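Home robot code gets its first outing, with no one to check the checks

A voluntary code of practice for robot arms used around the house was published on Fri 27 March by Werkemby, a testing outfit that has so far dealt mostly with kitchen appliances. It runs to 26 pages and asks makers to show that an arm can handle ordinary household items without crushing, dropping or dragging them. Whether it asks them to prove it is another matter.

The code wants trials run in furnished rooms, with everyday clutter left where it is, and lists cups, bowls and cutlery among the items that must be on the table. Each maker picks its own room, its own table and its own cup. Each maker also keeps its own score.

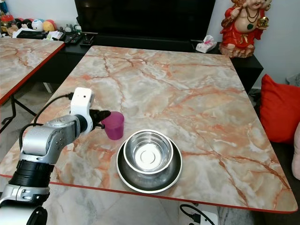
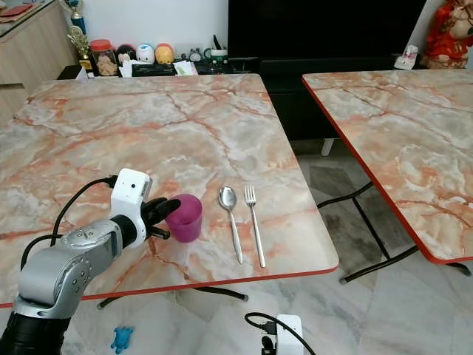 Trials with a magenta cup, held near steel bowls in the first picture and standing beside a spoon and fork in the second.

Under the code, an arm has to complete 100 pick-and-place attempts before its maker can claim it follows the rules. There is no set pass mark. Failed attempts must be "recorded and reviewed," but the records stay with the company, and a buyer has no right to see them.

"You learn a lot from a plastic cup," said Malsha Bhattacharjee, who led the drafting. "We wanted something a small firm could start on next week."

That may be so. But the sections on people are thin. Two paragraphs deal with what the arm should do when someone reaches across the table, and neither gives a stopping distance. Children get a single line. Loose cables on the floor are left to "the operator's judgment" – an odd thing to leave out of a document meant for living rooms.

Gayan Patwary, a safety engineer at Keltix, said his company would sign up but would go on using its own in-house rules, which he called stricter. He would not share them.

Werkemby said it had received 430 comments on the draft and had acted on almost 100 of them. It did not say which ones, or who sent them. Outside checks on makers were "under discussion," Bhattacharjee said, and a revised text is planned for May. Until then, a company can put the code's name on the box by filling in a form.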